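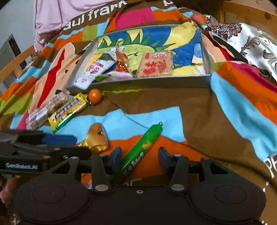 How a dryer knows when to stop

Words to know
Drum: the large metal cylinder that holds the clothes.
Sensor: a part that measures something.
Conduct: to let electricity pass through.

Older dryers used only a timer. The person set the minutes, and the machine ran until the time was up. A small load could be heated long after it was dry. Many newer dryers measure the clothes themselves.

Two metal strips
Inside the drum, usually near the door, are two metal strips set a small distance apart. They do not touch. When a damp shirt falls across both strips, a very weak electric current passes from one strip to the other through the water in the cloth. Dry cloth conducts much less, so the current almost disappears.

Counting the touches
One touch tells the machine very little. A sock may be dry while a towel is still wet in the middle. The Staltex, a dryer designed by Ximena Ibarra, records 1456 touches before it decides anything. If nearly all of the last 140 were dry, it turns off the heater. The drum then turns for 17 more minutes with cool air.

When the sensor is wrong
Fabric softener sheets can leave a thin coating on the strips. The coating blocks the current, and the dryer stops too early – the clothes come out damp. An adult can wipe the strips with a soft cloth when the machine is off and cool.

Very small loads are also a problem. Two socks may miss the strips on most turns of the drum, and the machine may read this as dry. For loads like these, the timer is still used.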